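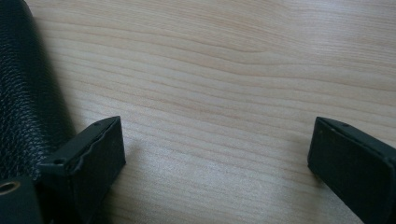
Ticket: Police briefs on Dolonano regional pages show superseded text after correction

4 comments

Status: Resolved
Component: Drirnetti feed importer, crime and courts desk
Reported by: Gaëtan Poulain
Assigned to: Mathis Hervieu

Problem

Corrected police and court stories keep their first version on the regional pages. The article page is right. The regional list, the mobile alert text and the "latest" box still show the old headline and the old summary. It has been seen since the December importer update.

First case: a brief on a warehouse break-in at Grabowska. The desk filed it at 6:40 a.m. with two people under arrest. Police called back and changed that to one arrest and one person questioned as a witness. The correction was saved at 7:05. At 9:30 the regional page still said two arrests. A reader wrote in, and the desk took the story off the list by hand.

Steps to reproduce

1. File a brief in the crime section with a regional tag.
2. Wait until it shows on the regional page.
3. Open it, change the headline and summary, and save as "Correction".
4. Reload the regional page after the cache time has passed (300 seconds).

Expected: new headline and summary in all places.
Result: new text on the article page only.

Saving as "Update" works. Only "Correction" fails.

Log

8:15 - Reproduced on staging with a test brief. The article record has the new text and a revision number of 2. The list record has the old text and a revision number of 1.

8:50 - Cleared the page cache by hand. No change. The cache is being filled from the list record, so clearing it just brings the same old text back.

9:20 - Asked Grasanier hosting if anything changed on the delivery side. They report no changes and sent the request log. The purge calls arrive and are answered normally. Ruled out delivery.

10:10 - Compared importer settings with the backup from before the update. One difference: the rule that passes revisions to the list builder now accepts "new" and "update". It used to accept any type. "Correction" is dropped without an error line.

10:35 - Queried the archive for crime and courts items where the two revision numbers differ. 172 items. Most are spelling fixes. 13 involve a change to a charge, an age, a name or the number of people arrested. List sent to Gaëtan for the desk to read first.

11:40 - Added "correction" to the rule on staging. The test brief went through on the second save. Alert text also right. Also added a warning line for any revision type the rule does not know.

1:15 p.m. - Applied to production. Restarted the importer between two wire deliveries. Backlog of 456 messages cleared in a few minutes, no errors.

1:50 p.m. - Ran a rebuild on the mismatched items. All now match. The Grabowska brief is back on the regional page with the corrected headline.

Comments

Gaëtan Poulain: Desk has read the short list. Two of them need an editor's note because the old headline named the wrong court. We will add those ourselves. Can the alerts that already went out be changed?

Mathis Hervieu: No. Once sent, the text is stored on the phone. You can send a second alert with the same story ID and it will replace the first on newer versions of the app. Older versions show both.

Gaëtan Poulain: Understood. We will send one for the court story only. Please leave the ticket open until the evening edition is out.

Mathis Hervieu: Evening edition checked at 7:20 p.m. Three corrections filed, three passed to the list. One was a story under an embargo - it waited for the release time as it should. Closing. The missing test for revision types is in a separate ticket.

Shares: 0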